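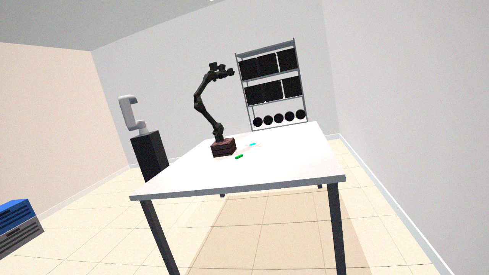
Shared Study Tables and Seat Turnover in the Skavus Reading Hall
Student Project Report, Department of Library and Information Studies
September 25, 2024
By Vaida Vanags and Rimantas Siliņa
Project adviser: Ileana Cârstea

1. Background

The Skavus Reading Hall is the largest open study space on the campus. It is used by students from all departments and, in the evening, by residents of the town who hold a reader's card. Complaints about seating have been recorded in the hall's comment book for several years. Most of them concern the same matter: readers arrive to find seats held by coats, bags or open notebooks while the owners are elsewhere in the building.

The present project was carried out as part of the second-year course in library services. Its purpose was to find out how long seats at the shared tables are held without being used, and whether a written notice changes this behavior. The project did not study the single desks along the north wall, which are booked in advance and follow separate rules.

2. Earlier work

A report prepared in the department by Gaétan Zacharias dealt with noise in the same hall. It included a short section on seating, in which readers were asked to estimate how long they left their places. Their estimates were low compared with what staff at the desk believed to be the case, but no measurements were taken. We used his floor plan, with corrections for the two tables that have since been moved closer to the periodicals.

3. Method

Observations were made in March during regular opening hours. The hall was divided into an east and a west section. In the first half of the period, no change was made in either section. In the second half, a printed card was placed on each table in the east section asking readers to clear their places if they expected to be away for more than a half hour. The west section received no cards.

The observers walked a fixed route through the hall and marked each seat on a paper plan as occupied, held or free. A seat was marked as held when personal belongings were present and no reader was in the chair. Belongings left on the floor were not counted unless something was also on the table. No names were recorded, and nothing was moved or touched.

In total, 2538 seat observations were made before the cards were introduced and 3539 after. The second figure is larger because the hall opened earlier on several days in the weeks before examinations. Eleven observation sheets were set aside because the time of the walk had not been filled in; these are not included in the totals.

In addition, short interviews were held with readers who agreed to speak with us at the exit. Dzintra Liepiņa of the circulation desk reviewed the questions and asked that we remove one about food, as a separate rule on that subject was under discussion.

4. Results

Held seats were most common in the early afternoon. Readers who were interviewed said that they went to lunch at the Loroletti café across the courtyard and left their things in order to keep a place near a window or an outlet. Some remained away for up to 2 hours.

After the cards were introduced, fewer seats in the east section were marked as held during the lunch period. The change was clear in the first week and weaker in the second. In the west section there was little change in the first week, but held seats increased somewhat in the second. It is possible that some readers moved from one section to the other to avoid the cards. The observation plans do not allow us to confirm this.

Evening use followed a different pattern. Readers from the town seldom left their places for long, and many of them sat at the Isaksson tables, which are older and narrower and stand closest to the coat room. Several said they had not noticed the cards at all.

5. Problems during the work

The paper plans were difficult to fill in when the hall was crowded, and two observers walking at the same time did not always agree on whether a seat was held or free. A single open book without a bag was the usual point of disagreement. We settled on treating library books alone as free and all other items as held, and the early sheets were corrected to match.

The Femska counter at the main door was out of service for part of the month. We had planned to compare our plans with its daily entry totals, and this comparison was dropped.

6. Recommendations

The hall should keep the cards during examination periods and place them in both sections at once. The wording should name a time limit and tell readers where belongings will be kept if they are removed. Lockers near the entrance should be offered without a deposit between noon and mid-afternoon. Any further study should use a longer baseline and should include the single desks.

The observation plans and the interview questions are held in the department office and may be consulted on request.

Last updated: first version, as submitted to the department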